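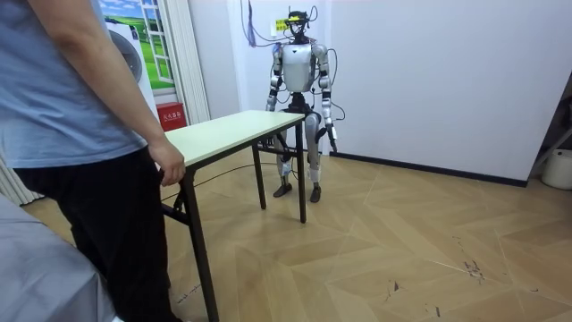
Sunis Humanoid Operations, Floor Team

Hanne Grímsdóttir has run the floor at Sunis for two years, and the fault she gets asked about most is the one with the folding table. The task is called a shared carry. A person takes one end of a table, the robot takes the other, and they move it to a mark on the floor. In September the robot stopped letting go.

"It would get to the mark, lower its end, and keep holding," Grímsdóttir says. "The log said the hand was open. The hand was closed."

On the first run the person at the other end assumed the carry was over and pulled the table toward himself. The robot read the pull as the start of another carry and stepped after him. He let go and hit the stop button. He wasn't hurt, but the table came down on one leg and had to be replaced.

The team first blamed Tolach, the planning software, which had been updated the same week. They rolled it back and the fault returned on the next run. "We lost days on that," she says. "It was an easy thing to blame because it was new."
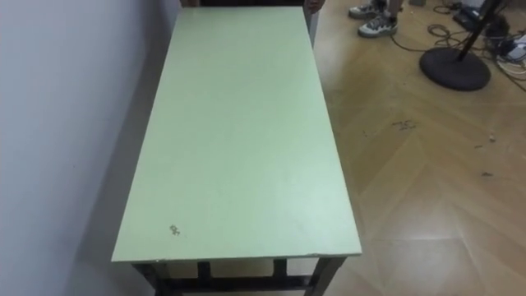

Holding the far corners of the table.

The cause was in the wrist. A cable there had been routed too tightly, and when the arm was low and turned outward it pulled on the connector. The signal dropped for up to 700 milliseconds. The hand controller filled the gap with the last command it had sent, which was "open," and reported that as the real position.

"A cable can fail, and I can live with that," Grímsdóttir says. "What bothered me was the software telling us something it hadn't measured."

The cable now has 30 millimeters of extra slack. The controller reports "unknown" when the signal is lost, and the robot has to stand still until it comes back. The team repeated the carry 93 times after the change and had no false reports.

The working rules changed too. The person at the table calls out before letting go, and a second person keeps the stop button in hand for the whole run. Loose cables are moved out of the walking path first. Grímsdóttir says the last rule is the one she has to repeat.

She is still waiting for a stiffer connector from Salian, the supplier. Until it arrives, the wrist is opened and checked every 20 runs.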